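Can a Machine Sort and Fold Our Washing? Report of a Student Project
Oct 26, 2019

Our group wanted to know if a robot arm can already do the small chores which everybody does at home without thinking. We chose cloth, as we believed that it would be easier than glasses or plates. In this we were mistaken.

The project is called Usuga. We started in September in the teaching laboratory at Clemitz, with one arm and a gripper with two fingers. The control program, Stoko, was written by students of an earlier year, and we changed only the part which decides where to grip.

The task was divided in 2 steps. First, the arm must take one piece out of a mixed heap. Second, it must put this piece down flat. In total we recorded 348 attempts. The first step can be done by the machine, but slowly, and it often takes two pieces together. With the second step we had very little success. A person smooths a sleeve with the whole hand, and two stiff fingers can only pull at it.

A further difficulty is the seeing. When the gripper comes near, the camera on the wrist has only cloth before it, and our program could no longer tell a fold from a hem. Printed fabric was somewhat better than plain, for the letters give the program something to follow, as long as they are not lost in a fold.
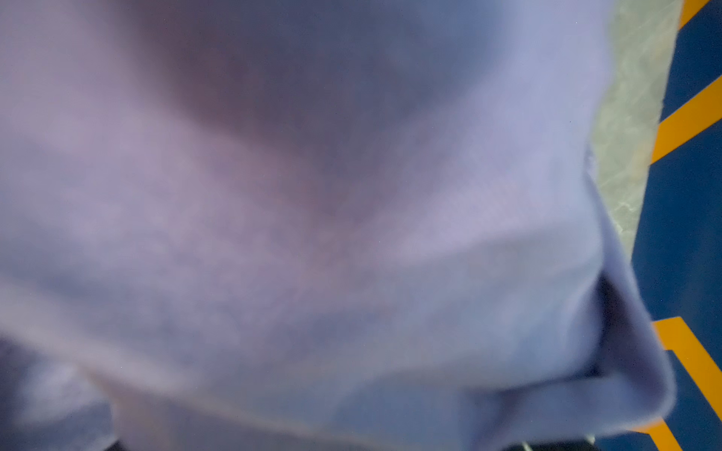
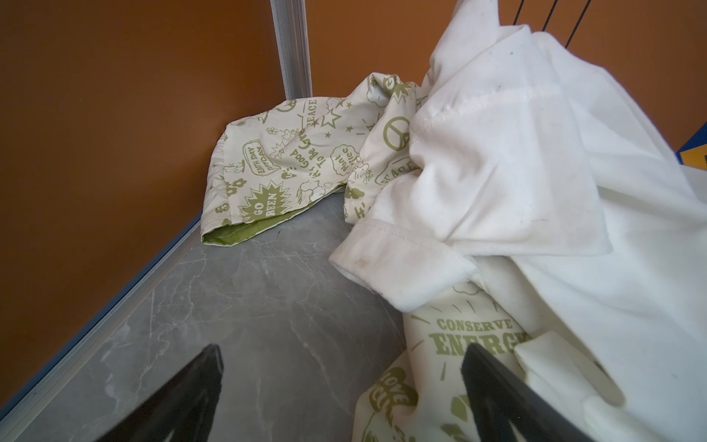 At our presentation a reader from the laundry at Brollach replied that we judge the machine too hard. If it could only separate the heap, she wrote, she would be glad to have it tomorrow, and the folding her people can do themselves. She asked also how it would manage with a fitted sheet. We have not tried this yet.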